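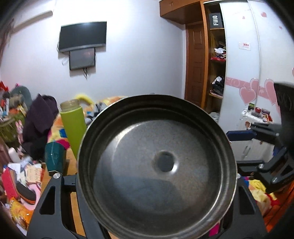 Teaching a robot in other people's homes

Leonie Görtz spends a good part of her week looking at bedrooms and kitchens she has never been in. She works on the Arkbridge project at Kinadbridge, where a small team is trying to find out whether a robot arm can learn household tasks from recordings made without a robot. People hold a gripper with a camera on it, pick things up, put them down again and send in the results. The team trains a control model on the recordings and then tries it on a real arm.

"The arm itself never leaves our building," she says. "It's heavy and needs someone standing next to it. The hand tool goes in a rucksack."

The question behind the latest round of work was a narrow one. The group had 1052 recordings and wanted to know what mattered more, having many attempts at the same task in one room or having fewer attempts spread over a lot of rooms. They split the material two ways. One model was trained on recordings from 2 homes, the other on recordings from 32, with the same number of recordings in each set. Both were then tested on the arm in a room neither had seen.

The model from the larger set of homes did better. It finished the task in 43 more trials than the other one, under the same rules and with the same objects.

"I expected a difference, but I thought it would be smaller," Görtz says. "The first model was very good in rooms that looked like its training rooms. Move the lamp or put a patterned cover on the bed and it started reaching for the wrong place."

She puts a lot of this down to what is behind the object. In a laboratory the background is usually a bare table. In a home there may be a quilt, clothes on shelves, a television on the wall and stickers on a wardrobe door, and all of it moves across the picture when the hand moves. The model has to learn that most of it can be ignored.

"We ask people not to tidy up. Some of them do anyway, and I understand that, but a tidy room is less use to us."

Flat round things have been a topic of their own. Lids and pan bases are awkward for a gripper with two jaws. Held by the edge and brought close to the camera, a large one hides much of the room, and the software that works out where the hand is has less to go on. It follows fixed points in the background from one picture to the next, and when few are left in view the track can drift.

"You look at the path afterwards and the hand seems to have gone through a wall. Those we throw out. At first we did it by eye, which took for ever. Now there's a check that compares the track with the motion sensor in the handle, and we only look at the ones it flags."

The check was written with Koyama, the partner group that also looks after the arm. The sorting tool, called Jumum, came out of the same work, and Görtz would like to see it used elsewhere.

She is careful about how far the result goes. All the tasks were short, with one object at a time, and a person stopped the arm whenever it pressed too hard. Nothing in the test had to be opened or poured. The recordings also carry no measure of force, so the model knows where the jaws were but has no idea how firmly they were closed.

"With a metal lid that's fine, you can squeeze it. With a paper cup it isn't fine at all. We lost quite a few cups."

Force sensing in the jaws is next on the list, if it can be done without making the tool much heavier. People's wrists get tired, and she has noticed that the last recordings in a session are often slower and shakier than the first. For the time being sessions are kept short, and the next round of recording starts on 20th August.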